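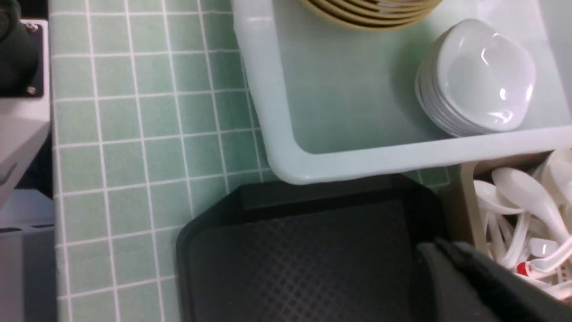
Dishes, bowls and spoons beside a serving tray at the tray-laying counter.

Catering Assistant (Tray Service), Part Time
Gredetis Catering Services, Allden site

Gredetis Catering Services wishes to appoint two Catering Assistants to join the tray service team at its Allden dining hall. The posts are permanent and are open to applicants with or without previous experience in a kitchen.

The Allden dining hall serves lunch to staff and visitors throughout the year. Meals are laid out on trays at the counter and carried to the tables. The successful candidates will be responsible for keeping the counter stocked and for seeing that every tray leaves it clean, complete and correctly set.

Main duties

Laying serving trays with dishes, bowls and cutlery according to the daily menu sheet.
Collecting used trays from the dining hall and sorting their contents for washing.
Stacking clean dishes and bowls by type and returning them to their bins.
Refilling the spoon containers before and during service.
Wiping down trays, bins and counter tiles at the close of each session.
Reporting chipped, cracked or missing items to the shift supervisor.
Assisting with the stock check, which is carried out in June and covers the 1,649 items of tableware held on site.

Person specification

Applicants should be able to stand for the length of a shift and to lift and carry loaded trays. They should work tidily, follow written and spoken instructions, and be courteous to diners. A food hygiene certificate is desirable. Candidates who do not hold one will be enrolled on the course run at our Grandham training kitchen, at no cost to themselves, and will be paid for their attendance.

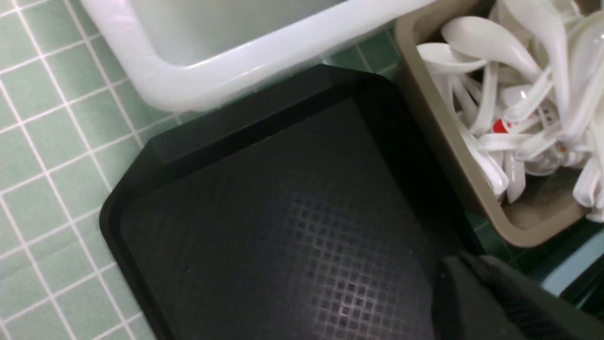
What will I be expected to do in my first weeks?
New assistants work alongside an experienced colleague, starting with the sorting and stacking of clean tableware. They move on to laying trays during service once the supervisor is satisfied that they know the settings.

Hours and conditions

Shifts are of five hours and include a paid break. A meal is provided on each working day. Uniform and non-slip shoes are supplied and remain the property of the company. Both posts are subject to a probationary period, during which progress will be reviewed with the shift supervisor.

How to apply

Application forms are available from the reception desk at Allden or from the Gredetis office at Kettle House. Completed forms should be returned to either address and should give the details of one referee. Short-listed candidates will be invited to a brief interview and a practical session at the counter. Applicants who require adjustments for either part are asked to state this on the form.

Gredetis Catering Services welcomes applications from all sections of the community.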